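Fomwood Table Chores - data card
Version 3, 19 April 2018

Short household jobs at a table, done by people holding a pair of handheld grippers, collected for training two-handed policies.
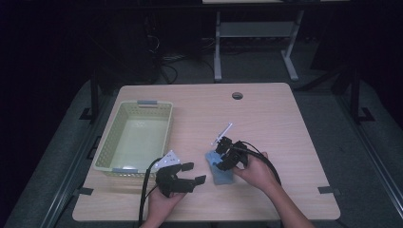 We started Fomwood because we wanted examples of the dull middle part of housework: picking up a cloth, wiping a surface, putting things back in a basket. Those are the motions our own models kept fumbling, and it has been a real pleasure to watch them get better as the recordings came in!

What you get

Each recording is one person doing one task from start to finish. You get the head view video, the pose of both grippers, the jaw opening of both grippers, and a one-line task note written by the person who did it. Everything shares a single clock. There are 77 tasks in this version, sorted into 4 groups:

wipe - sponges and cloths on flat surfaces
sort - small items into baskets and trays
fold - towels, napkins, one very stubborn apron
hand over - passing an object from one gripper to the other

The wipe group is the one we are most excited about. Contact with the table is long and continuous, the sponge changes shape under the jaws, and people differ a lot in how hard they press. Some go in circles, some go in stripes, and both kinds are in there on purpose.

How it was collected

Eleven people recorded, all at the Shemweta workshop. They had an afternoon to practice before anything was kept. After that they got a task card with the goal on it and nothing about how to reach it. We did not correct style. If someone dropped an object and picked it up again, the recording stayed in and carries the tag "recovery". Please don't filter these out before you have tried training with them - they helped us more than any other single thing we added.

Object positions were changed between recordings, usually by whoever had just finished. The table itself stays put within a session and may move between sessions, so don't treat its pose as fixed.

Changes since version 2

- Left and right jaw openings were swapped in part of the sort group. Fixed.
- Task notes are now plain lowercase text.
- The fold group is new.
- Recordings with a lost marker for longer than a blink are now tagged "gap" (they used to be silently dropped).

Known problems

Gripper poses get shaky when a marker is turned far from the view or covered by the other hand. We smooth nothing, so you will see the jumps. Cables sometimes pass through the view and over the table. Lighting is dim toward the corners, and models trained on this set alone may not like a bright kitchen. Force is not recorded at all, which is a pity for wiping, and we would love to hear from anyone who has a neat way to add it.

Loading

The reader lives in the Jindberg tools package. Point it at the folder and ask for a group by name. It returns recordings in a fixed order; shuffle them yourself. The held-out split is by person, with 3 people kept for testing, and the list is in split.txt. Keep to it if you want your numbers to be comparable with ours.

Use and contact

Free for research and teaching. Faces and voices are not part of the release. Questions, fixes and tales of strange results go to Rasmus Sproģis at Kinditz, who looks after the set and reads everything, though replies are slow in September.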